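7.4号晚上更新，明天社区小市集，我负责吃的那张长桌。边弄边发，想到哪说到哪，错别字别管

先说背景：Stistcombe那边的院子市集，去年十月办过一次，我那张桌子摆得一塌糊涂。东西全堆一起，饮料挡着饼干，饼干压着三明治，大家站那儿找半天，后面排队的人直翻白眼

所以今年提前在家试摆。先摆一遍，看哪儿别扭，改，再摆。明天到了现场照着来就行

预算2000，目前花了1049。剩下的留给冰块和明早现买的面包，还有停车费（停车费！去年忘算了）

采购清单里最费劲的居然是架子。我要那种透明的，一阶一阶的，高矮两排瓶子都看得见。跑了两家店都没有，最后在Rarnico下的单，两天到的，包装里三层外三层，拆得我手疼

透明架子的好处：不抢颜色。去年用的木头架子，深色，往上一放什么都显旧。今年换掉以后整张桌子亮了一截，真的值

坏处：沾指纹。摸一下一个印。擦完别再用手碰面上，捏边。我已经擦了三遍了，现在看见反光就手痒

桌布没铺。想了想就用浅色桌面，好擦。酱汁啊果汁啊洒了一抹就走，去年那块布我洗了三次还有印子，后来当抹布了

饮料这块：可乐打头阵。红的，远远就能看见，当招牌用。而且大家看到可乐就知道这桌有喝的，不用问我。去年我一下午回答了多少遍"有喝的吗"，嗓子都哑了

摆可乐有个小心得，前后排别对齐，错开一点，后排的瓶颈也露出来，看着多。对得太齐反而像货架，没人好意思先拿第一瓶

酸奶我还在纠结。立着吧，架子台阶窄，一碰就倒，一倒带倒一片。躺着吧，标签能朝上，稳一点，就是看着有点随便。先躺着，明天看情况

零食也分了：小袋的全进白托盘。竖着塞，塞紧，拿一袋旁边的不会塌。饼干、脆片这种容易碎的单独靠一边，别跟重的挤

三明治放圆藤篮。三角的那种，好拿，小孩也抓得住。篮子是从我妈厨房顺来的，她还不知道，别告诉她
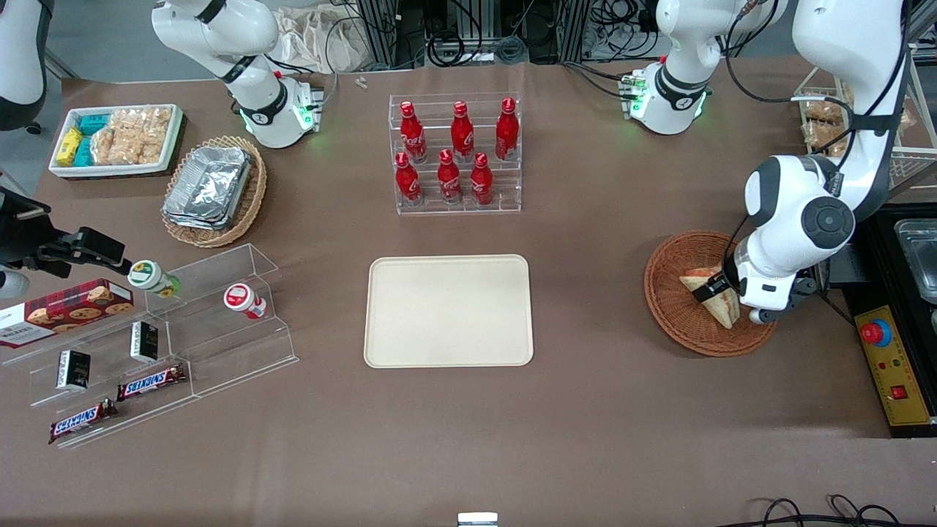
试摆，三明治进篮中，中间的盘子先空着

中间留空是故意的哈。去年桌子塞得满满的，别人拿了东西没地方搁，端着纸杯满场找平面。今年正中间给个托盘，拿好了先放这儿，再慢慢挑别的

也可以当"组合盘"，我帮人配一份：一个三明治一瓶喝的一袋小零食，直接端走。懒人套餐，估计小朋友和赶时间的会喜欢

锡纸盒那一摞放后面的椭圆篮子里了。盖着盖，不怕灰。这个不让自己拿，要的话跟我说，我递。不然一个个掀盖子看，掀完又不盖回去，去年就这样，气死

士力架放低的台阶，手一伸就到。糖分救命，下午四五点大家都蔫了的时候它最抢手。天热会软，所以不能多放，先放两条出来，剩下的在保温包里，卖完再补

保温包是Nilwood的，老款，拉链有点卡，但是保冷真行。上次露营早上放的冰，傍晚还有冰渣。就是死沉，装满了我一个人提不动，明天得找人搭把手

那个红盒巧克力曲奇放在最左边，盒子上印着饼干图，不用写牌子了，省一张卡纸。图比字管用，大家看图就伸手

说到牌子，价签我还没写！！刚想起来。卡纸在抽屉里，笔呢？笔刚才还在的

找到了。在冰箱顶上。为什么在冰箱顶上

价签定一下：小袋零食统一价，饮料统一价，三明治单独一个价。别搞七八个数，找零找到崩溃。去年有个三块八的东西，我现在想起来还头疼

收款码打印两张，一张贴桌角一张立架子旁边。去年只有一张还被风吹走了，追了半条街。今年用夹子，夹死

零钱备了300，五块十块的多换点。大概率还是扫码，但总有叔叔阿姨要给现金，别让人家等

有人私信问瓶装架子会不会翻。我试过了，后排先放，再放前排，拿的时候倒过来，先拿前面的。别反着来，前面空了后面还满着我是有点虚的。明天我在架子底下垫一块防滑垫，剪小一点，看不出来

还有人问为啥不全放篮子里多省事。篮子深啊，东西一放进去就看不见了，只有最上面那个有人拿。篮子适合三明治这种，样子都差不多，拿哪个都行。花样多的要上台阶，一层一层露出来

三明治保存说一句，别图省事今晚全做完。今晚只拿几个来试摆，量一下篮子能装多少，明早再做正经卖的。生菜隔夜就塌了，面包边也干。面包我去Soltani拿，六点半开门，去晚了吐司就没了，上回我七点一刻到，只剩全麦的

哦对，过敏的问题。花生、奶、蛋，我写一张大的放桌子前头。去年有个妈妈问我曲奇里有没有坚果，我翻盒子翻了半天，字小得要命。今年提前把配料表拍下来存手机里，放大了给人看

垃圾袋带4个。两个不够用，这是血泪。瓶子单独一个袋，剩下的混着来，回来再分吧，到时候肯定没力气讲究

打包顺序也想好了，记一下免得明早脑子不转：架子最后装，最先拿出来。两个透明架中间夹毛巾，别磕。小袋零食连着托盘一起端走，外面套个大袋子，到了直接放桌上，不用重新摆。篮子里塞纸巾，路上不晃

可乐得平着放箱子里，别摇！谁摇谁第一个开

现在回头看了一遍，左边有点挤，右边有点空。架子、托盘、曲奇全在左边扎堆了。明天现场桌子要是够长，就把零食那个托盘往右挪一挪，给台阶架让点地方。人一般从左边过来，全挤在入口那儿会堵

还有就是颜色，红的好多，可乐红，曲奇盒也红。想加点绿的压一压，薄荷叶？插个小瓶子？算了先睡觉

没睡。在写价签。写错两张，"士力架"写成"土力架"，将就用吧，应该没人看得出来

最后再确认：夹子，剪刀，湿巾，防滑垫，零钱盒，过敏提示，价签，收款码，充电宝。遮阳伞在车上。帽子不知道在哪

想来的直接来，院子进门往里走，看见一排红瓶子那桌就是我。三明治先到先得，不留不订，别私信让我留了哈哈哈留不过来

闹钟定了五点五十。晚安，要是明天下雨我就坐家里把曲奇全吃了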